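Unit 2: Moisture and Movement in Solid Wood

Wood exchanges water vapor with the air until it reaches equilibrium moisture content (EMC). For most species, EMC depends mainly on relative humidity and, to a lesser degree, on temperature. At 40 percent relative humidity and normal room temperature, EMC is a little under 8 percent.

Movement is directional. Tangential shrinkage is commonly twice radial shrinkage. Longitudinal shrinkage is small enough to ignore in most furniture work. A panel glued up from several boards therefore changes in width and hardly at all in length. 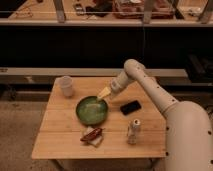
The change in width is estimated as

dW = W x C x dM

where W is the initial width, C is the dimensional change coefficient for the species and cut, and dM is the change in moisture content in percentage points. The formula holds between 6 and 14 percent moisture content.

Worked case: a flatsawn panel, W = 42 in, C = 0.0025, dM = 4. The result is dW = 0.42 in. Fasteners must allow this much total travel. Slotted holes run across the grain.

Coefficients for the problem set are in the Ellstead table, second column. Use the tangential values unless a problem states quartersawn stock. Problems are due Thursday.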